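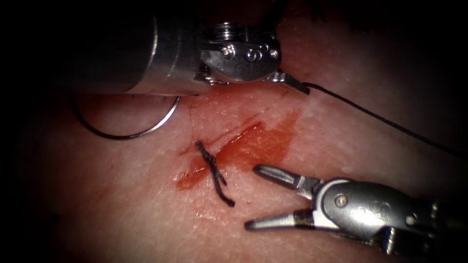

First winter numbers from the house

Apr 29, 2026

The heating season is over for us, so I finally added up the meter readings. From the day we moved into the Pavwood place until I shut the heat pump off last week, it used 1146 kWh. Our old rental on Tevari Street went through more than that in the two coldest months alone, and we wore sweaters indoors.

The house is small, 564 square feet plus the loft, and that helps. The walls help more. Kumudini Seneviratne drew them 22 inches thick, filled with cellulose, and I argued with her over losing that much floor. I don't argue about it now. The window seats came out of it, and the cat has taken the south one.

Air sealing was the slow part. Kyung-hwa Ki ran the blower door test twice. The first time we had a leak where the well line comes in and another along the top of the back door. She marked both with blue tape, I fixed them with gasket and sealant, and the second test passed.

A few things I would change:

The ventilation unit is mounted on the bedroom wall. You can hear it at night on the high setting. It should have gone over the laundry.

The west window needs outside shade. It was already 80 in there one afternoon this month. I have an awning on order and it should be up by June.

The triple-pane front door took 24 weeks to arrive. We lived with plywood and foam board for part of the fall — order doors early.

Solar is next. I have one quote from Jayasinghe and am waiting on a second. The roof faces a little east of south, and there is one big maple I don't want to cut.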